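Search this site Enter keywords Search

Drotidport opens shared container shelf at Prantl kitchen hall

The city of Drotidport has added a lending shelf for reusable food containers at the Prantl kitchen hall, with service starting 18 September 2026. Residents can borrow up to two lidded containers at a time and return them to the same site within 30 days. The starting stock is 42 pieces in mixed sizes, bought through the Drotidport supplier Rokex.

Stock is sorted on a white table next to a white wire basket. Round containers with clip latches are handled as one class, and small clear containers with green lids as another. The two classes are stored separately so that lids and bases of the same shape stay together.

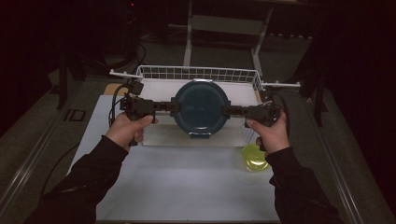 Can borrowers return a container without its lid?
The desk accepts it, but the loan stays open until the lid comes back or a replacement fee is paid.

Efua Laryea, who manages the hall, said lids were the main source of loss during a trial last November. Bases came back at a steady rate. Lids were left in cars, lunch bags and office sinks, and several were returned with bases from other households. The permanent service therefore records lid and base as a pair at checkout.

Returned pieces go through an intake check before washing. Staff look for cracks in the rim, bent latches and food residue in the base. A piece that fails on residue alone is soaked and checked again. A cracked rim takes the piece out of service.
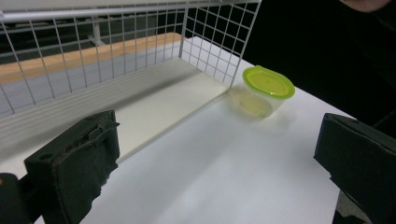 A small clear container with a lime-green lid beside the white wire rack at the Prantl hall.

Washed pieces dry with the lid off. According to the handling sheet, lids should not be closed until both parts are dry to the touch, and containers should not be nested more than two deep. The sheet was written by Jolien Martens of Drondirico, the firm hired to set up the lending records and the storage layout.

Martens said clear walls make the intake check faster, as marks on the floor of a container can be read from outside. Colored rims need a closer look.

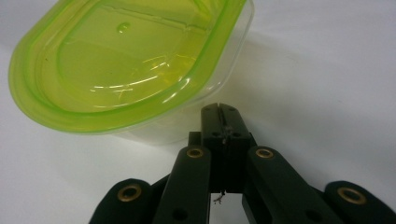
Scratches alone are not grounds for removal under the current sheet, unless they hold stains after a second wash. That rule will be reviewed when the first full set of loan records is available.

Loans are free with a hall card. Cards are issued at the front desk during kitchen hours.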